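4.2 What a comeback record is said to sound like

The claim that a reunited band sounds "hungrier" or "more focused" than it did before the break is so common in music writing that it is rarely treated as a claim at all. It appears in label press material, is repeated in previews, and by the time the record is out it has become part of the vocabulary of the reviews. We wanted to know whether listeners who had not read any of this would say the same thing.

Earlier work gives little reason for confidence in either direction. The most quoted survey on the question asked fans at reunion shows whether the new material was as good as the old. People who have paid for a ticket and are standing in a room with other people who have paid for a ticket are likely to say yes. The survey did not ask those who stayed home, and it played no music to anyone. Its results have been cited as evidence of a "second wind" effect, a phrase that does not appear in the survey itself.

Our own material came from the Hakim collection of punk and hardcore releases, which holds recordings by 103 bands that stopped working for at least five years and then put out new music. We left out bands whose only later release was a live album or a set of re-recorded older songs. This left 80 bands. For each of them we took the last studio release before the break and the first one after it, and cut a short passage from the opening, the middle and the end of each record. The passages were matched for loudness. This last step matters more than it may seem to, as records made after a long gap tend to be mastered louder than the ones made before it, and louder music is often called more energetic by people who have not been told to listen for volume.

Listeners were recruited through the Kiso mailing list and through two record shops in Meltville. A total of 428 people finished the full session. They heard the passages at home, in any order the software gave them, with no band names, titles or dates. After each passage they rated it on energy, tightness of playing and how much they would like to hear the rest. They were also asked whether they knew the band, and ratings from those who said yes were set aside and looked at on their own.

We did not ask people to listen under any special conditions. Some earlier studies have used quiet rooms and studio headphones, and then gone on to speak of what "listeners" hear, as if most records were heard that way. Our participants were told to do whatever they would normally do with music on, and an open question at the end of the session asked what that had been. Driving, cooking and laundry came up often (Figure 6). We have no way to check these answers.

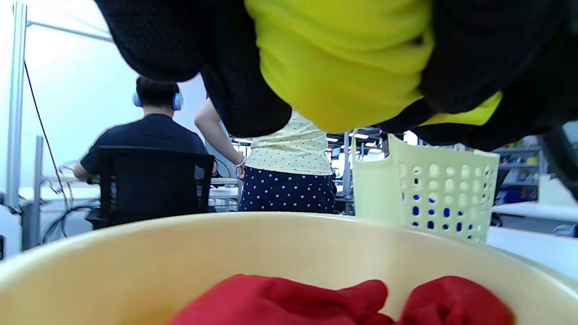 Figure 6. Laundry, one of the everyday activities named in answers to the open question.

Among listeners who did not know the band, we found no difference in rated energy between the records made before the break and those made after. The ratings for tightness were slightly higher for the later records. We would be slow to read this as maturity, or as the fruit of time apart. Recording practice changed a great deal over the years covered by the collection, and editing drums to a grid makes any band sound tighter, whether or not its members have been speaking to each other. When we looked only at bands that had used the same studio for both records, the gap in tightness went away. That group was small, and we do not want to lean on it too hard.

Listeners who did know the band gave a different picture. They rated the later records lower on all three scales. This runs against the fan survey mentioned earlier, but it does not show that the later records are worse. A person who has lived with an album since high school is not rating three short passages of it. They are rating everything they remember about it, and no new record can compete on those terms. The same people, asked in the open question about reunions in general, were mostly warm toward them.

We also gathered the press texts that went out with the later records, where these could be found. The Hedent archive of promotional material holds more than 3,000 sheets, and 52 of our bands were represented there. Nearly all of these sheets made some statement about renewed energy, and most placed it in the mouth of a band member. We scored each sheet for how strongly it made the point and compared this with the blind ratings. There was no relation that we could find. Bands promoted as being on fire were rated much like bands promoted in calmer terms.

It could be argued that energy in this sense was never meant as a property of the recording. A band member who says the group has new life may be talking about rehearsals, or friendships, or the relief of having finished something. We have no quarrel with that reading. Our objection is to the next step, in which the remark is moved into a review and offered as something the reviewer heard. In several cases the wording of the sheet and the wording of the review were close enough that we doubt much hearing took place in between.

Two weaknesses in our approach should be stated plainly. The short passages may miss what holds a record together, and a band with a gift for sequencing would get no credit for it here. The second problem is that the collection was built by people who like this music, and bands whose comeback was ignored by everyone are probably missing from it. If so, our later records are a better set than the true one, and they still did not come out ahead.

Whether the same holds for other styles is open. Jazz groups break up and reform with so little ceremony that it is hard to say when a break has happened, and pop acts tend to return with different writers and producers, so that the two records being compared share little beyond a name on the sleeve. The next section turns to live recordings, where the break can at least be dated from the stage.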